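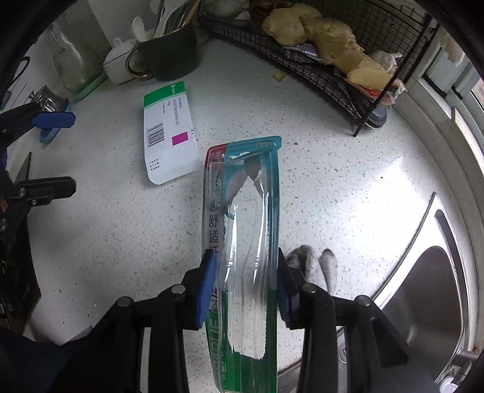 ## The counter that eats everything

My kitchen counter has turned into the place where bathroom stuff goes to wait. I don't know when this started. I come in, I put the bag down, I take out the things that need the fridge, and everything else just sort of settles in next to the mugs and stays there until Saturday.

This week it was a new toothbrush, still in its pack (white, with a lot of green and teal on the packaging and 舒适红 down the front), and a box of celecoxib capsules lying flat with the barcode side up. Neither of them has any business being near the sugar bowl. I made coffee next to them for 4 days!

So on Saturday I finally gave myself a rule. Anything that belongs in another room gets carried there before I'm allowed to sit down. I put on an episode of a podcast Min-kyu Seol keeps sending me and got going.

The toothbrush was easy – straight to the drawer under the bathroom sink, where I found two more that I'd bought and forgotten. The medicine was harder. I used to keep it in the cabinet over the bathroom mirror, but it gets so steamy in there after a shower that I've moved all of it to a shelf in the hall closet, in one of those Ornham bins with the snap lid. It's up high too, which matters when my sister brings the kids over.

What I did leave alone is the back of the counter. I like it back there. The glass jar lives on its pale green tray, the little white sugar bowl sits beside it, and then there's the dark green mug with the gold on its handle that I use for spoons and chopsticks. Washington Amaral told me years ago that utensils belong in a drawer, and he may be right, but I cook faster when I can grab a spoon without looking.

The black wire rack stays too. I keep thinking about getting a bigger one and then I remember how much I'd pile on it.

Next up is the shelf by the door, with all the mail, and a bag of batteries I've been meaning to drop off since April.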